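Friday, late

I had meant to be in bed an hour ago, but the kettle went on and then so did I, so here I am with the last of the ironing pile still on the chair and my feet up at last. It has been one of those soft grey December days when nothing much gets done and yet you are tired all the same. I did get the summer drawer emptied out (finally!), and found my old train ticket to Kovdale tucked right at the bottom, four years old and still stiff as a card.

Most of the afternoon went on black things. I do love black clothes, but goodness, they are a trial to fold, with every edge melting into the next until I can hardly tell sleeve from hem.

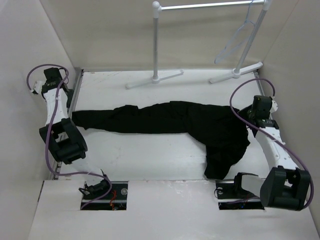

Black on white, creases and all, with the clothes rack behind.

I have decided to be strict with myself from now on: smooth out the middle first, then deal with whatever is flapping about at the bottom, and only then start folding. My usual way is to grab both ends and hope, and I end up with a sort of lumpy parcel that comes undone in the drawer by Sunday.

Soup for supper, the thick barley one, and two slices of toast because it was that kind of evening. Must remember to buy more pegs tomorrow, and lavender bags if they have them.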